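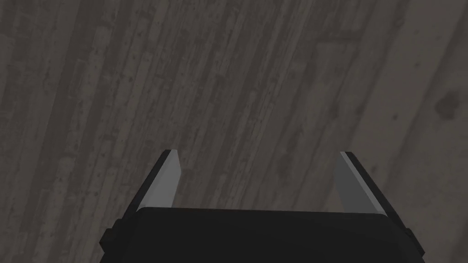
Print this ticket | E-mail this ticket

Ticket 1018 - Deliven washing machine stops before the final spin
Status: Solved

Hello, and thanks so much for writing in again! I'm sorry this one has dragged on, and I appreciate the very thorough notes you sent on Saturday - they saved us both a good deal of back and forth.

So, to recap where we are: the machine fills, washes and rinses as it should, then sits there humming with 8 minutes left on the display and never gets to the last spin. You've already tried the short cycle and the cotton cycle and they both stop in the same spot. A small load of towels stops too, so I don't think we're looking at a balance problem, although that was my first guess (it usually is, with the Deliven).

Please try these in order and let me know how far you get.

Unplug the machine and leave it for 10 minutes. Plug it back in, choose Drain Only, and listen at the back. You want a steady gurgle in the hose. If the pump hums and no water moves, go on to the next step.

Put down an old towel and a shallow dish, open the little door at the bottom front, and turn the filter cap slowly to the left. Quite a bit of water may come out, so take your time with it. Clean the filter under the tap and feel inside the housing for coins, hairpins or bits of sock.

Check the drain hose where it goes behind the cabinet. On the Talavera style of cabinet there isn't much room back there, and the hose likes to fold over on itself when the machine gets pushed in.

Customer reply, 4:40 p.m.
Well, I did the filter and got a button and a lot of gray fluff, but it still stopped at 8. Then I pulled the machine out and the hose was bent flat against the wall, just like you said. I straightened it and ran Drain Only and it emptied right away. I've got a full load in now at 800 and it's spinning!

Support reply
Oh, I'm so pleased! Leave yourself a hand's width behind the machine when you slide it back, and put the filter cap on snugly - a slow drip there is easy to miss. I'll keep the ticket open through one more wash.

Customer reply
Second wash finished fine. Floor is dry. You can close it, and thank you.

Recent tickets
Liltulia dryer: lint light stays on
Honberg dishwasher: door won't latch
Deliven washer: soap left in drawer
Talavera cabinet: replacement hinge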